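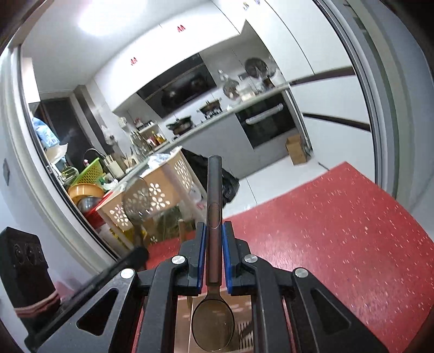

What is a celebrity gossip story?

A celebrity gossip story is a report about the private life of a well-known person, such as a singer, an actor or an athlete. It usually covers friendships, dating, arguments, vacations or money. The people in the story often did not ask for it to be written.

Where the stories start

Most stories begin with a source. A source is a person or a thing that gives information to a writer. There are several kinds.

A named source is a person whose name is printed. Readers can check who that person is and how they might know.

An unnamed source is a person whose name is left out. The story may say "a friend" or "an insider." The writer may know who this is, but the reader does not.

A publicist is a person paid to speak for a celebrity. A publicist can give true information and still leave out parts that are unhelpful.

A social media post is something the celebrity, or someone else, has put online. A post can be read by anyone, but its meaning can be guessed wrong.

How one small fact becomes a long story

Suppose a singer named Jano eats lunch at a cafe in Ridgeway with an actor named Claditz. A customer takes a photo and posts it at 2 in the afternoon. The fact is short: two people ate lunch in the same place.

A website called Festberg sees the photo. It has to fill a page, so the writer adds older facts. Jano had a boyfriend last year. Claditz was in a movie about a wedding. The headline reads "Is Jano Dating Claditz?" The story is now 280 words long, and only one sentence of it is new.

A second website reads Festberg and writes "Jano and Claditz are reportedly dating." The question mark is gone. Within 5 hours, 15 other sites have copied the second one. They all come from the same photo, so together they count as one source.

Words to look for

Reportedly: someone else said this, and the writer may not have checked it.

Allegedly: someone claims this, and it has not been proved.

Rumor: a statement that is passed along without proof.

Confirmed: a person who would know has said it is true. Check who that person is.

Exclusive: only this site had the story when it was published. The word does not mean the story is correct.

Why websites print them

Many gossip sites earn money from advertisements. More visits to a page usually bring in more money. A headline that asks a question gets people to click, even when the story has no answer to give.

Can a celebrity stop a story?

Sometimes. If a story says something false that harms a person, that person may ask for a correction or go to court. A correction is a note that says what was wrong. It is often much shorter than the story, and fewer people read it.

Try it yourself

Choose a gossip story with an adult. Underline each fact that has a source. Circle each guess. Write down the date of the oldest fact in the story, then compare it with the date at the top of the page.

Text by Hatsue Hayashi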